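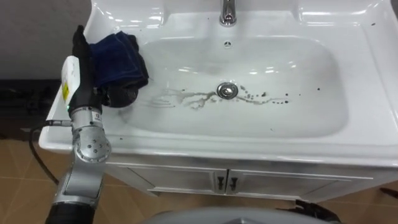 Gestville Residents' Help Forum
Household and Cleaning

Removing gray residue from a ceramic washbasin

Posted by Tanko Tijani
Our building has 53 units, each fitted with a white ceramic basin in a vanity cabinet. Several residents report grayish-brown streaks near the drain that return after wiping, together with small dark spots inside the bowl. Please advise on a cleaning method that will not dull the glaze. The chrome faucet and drain stopper must also be protected.

Kristof De Smet
Streaks of this kind are most often dirt that has been spread by a cloth already carrying residue. The following procedure is recommended. Rinse the bowl with warm water. Apply a small amount of dish soap to a clean, damp cloth and work from the rim down to the drain. Rinse the cloth often. For spots that remain, apply a paste of baking soda and water, leave it in place for up to 5 minutes, and rinse thoroughly. Scouring powder and steel wool should not be used on the glaze. Chrome parts should be wiped with plain water and dried with a separate cloth.

The overflow hole should be flushed as well. Dirt collects there and runs back into the bowl.

Meesuk
Vinegar works. Keep it off the chrome.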